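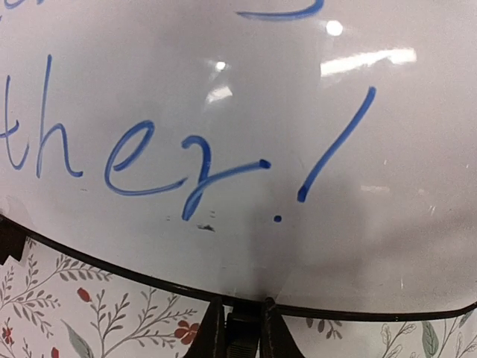

Most questions we get about our framed whiteboards are about cleaning them. The boards come as a plain glossy white sheet in a black rim, ready to write on, and they need very little looking after. What people do notice sooner or later is the sort of thing you get under blue handwriting like this: a dark smudge and a few faint grey dashes left from an earlier message. Those marks are dry-erase residue, and the answers on this page cover how to lift them, which pens to use and what to do when something won't shift.

Which pens can I use?
Any pen sold as dry-erase. The Zemholm board is supplied with one blue and one black pen. Do not use permanent markers, felt tips or highlighters. Chalk pens are sold for glass and will dry hard on this surface.

How do I wipe the board?
Use a dry microfibre cloth or the felt eraser from the pack. Wait until the ink has dried, which takes a few seconds, and wipe in one direction. Rubbing in circles tends to move the ink about. If your eraser leaves more than it takes away, it is full. Wash it in warm soapy water and let it dry overnight.

Why are there still grey marks after I have wiped it?
A little ink dust stays on the surface each time you wipe. It gathers where you write most. Once a month, go over the whole board with a damp cloth and a drop of washing-up liquid, then dry it. Lubis cleaning spray does the same job and can be ordered with the board, item number 1204.

I left a message up for weeks and now it won't come off. Is the board ruined?
Usually not. Old ink bonds to the coating as it dries out. Write over it with a fresh dry-erase pen, leave it for a moment and wipe both off together. You may need to do this two or three times — go letter by letter if the writing is large.

Can I use the board for a party or a wedding?
Yes, many customers do. Short messages in large writing are the easiest to read across a room. Three or four lines are enough for most wording.

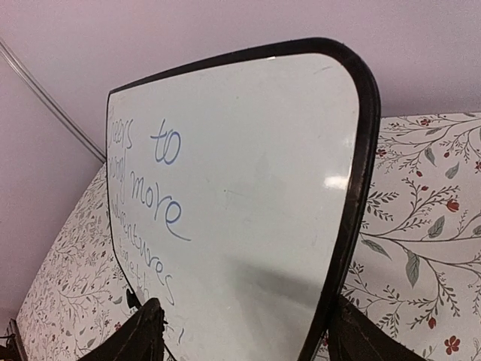 Blue pen on white: "many more adventures" over several lines.

My lines always slope downwards. How do I keep them straight?
Put a strip of low-tack tape across the board under each line, write along it, and peel it off when the ink is dry. Start with the longest word so that you know how big the rest can be. If you like a looser hand, leave extra space under the line for the tails.

Why does one line look paler than the others?
The pen is running dry or has been stored standing up with the tip at the top. Lay it flat with the cap on for a few hours. If it is still faint, replace it.

The board shines and I can't read it from the sofa. What can I do?
The surface is glossy and will reflect a window or a ceiling light. Tilt the board slightly or move it to a wall at a right angle to the window. The Damorus board has a matt finish, but it takes a bit more effort to wipe clean.

Can I hang it as well as stand it up?
Yes. There are two slots in the back for screws, and the stand is sold separately. Screws are not included.

How long should the surface last?
We test the coating to 2000 wipes. The guarantee covers it for 6 years in the home. It does not cover scratches or damage from solvents such as nail varnish remover.

Who do I contact if my question isn't here?
Write to Kheri Chege at the Tritetti help desk, using the form on the contact page. Please give your order number and say which board you have. A photo of the mark is useful if the question is about a stain.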